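Kaisu Rantala
@kaisubuilds

1/ Arm update from the back bench at Stivwood! After a winter of weekends it has all its joints, a gripper and a paper mat to work on. I am way too happy about this.

2/ Links are light gray plastic, servos are black, two flat fingers on the end. Aino Halonen let me run the long parts on her printer overnight and only one of them warped (the elbow, of course, the one that takes longest).

3/ First real job is the green cube. Pick it up, carry it across, put it down. I've set myself 100 tries with the same settings so I stop fiddling after every miss.

4/ Score so far: 68 tries done, 36 clean grabs. That's over half!! In April it couldn't find its own home position.

5/ Most misses are the left finger landing on top of the cube and shoving it. I think my wrist angle is a few degrees off – Hanne Jääskeläinen thinks it's slop in the shoulder. We have a coffee riding on it.

6/ Best cheap upgrade yet: paper laid over the table, with pencil ticks for the start spots. Two sheets butted together because I didn't have one wide enough. Bump the cube, put it back on a mark, go again.

7/ Cables are next. The loops are long on purpose so nothing pulls tight when the arm swings, but there's a lot of black wire out there and I want it clipped along the links before I speed anything up.
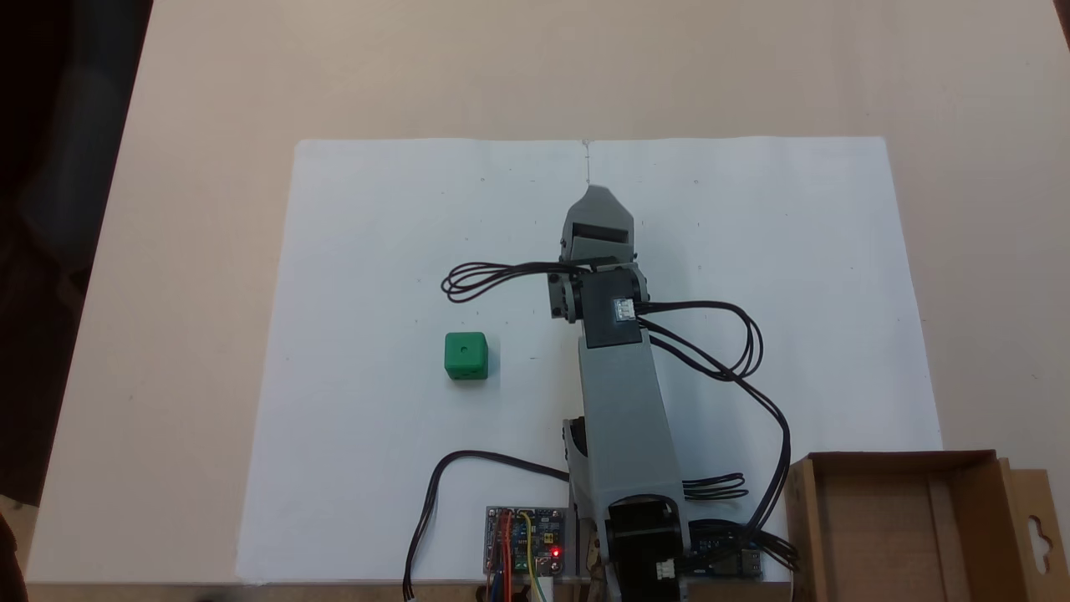

8/ To-do before the next open night
– clip the cables
– swap the shoulder screws for longer ones
– finish the last 32 tries
– write down the servo limits somewhere that isn't my hand

9/ Soledad Echevarría asked if the part files will be shared. Yes! Give me a week to fix the elbow so yours doesn't warp too. If you've built one of these and have a good trick for wrist calibration, please reply, I'll try anything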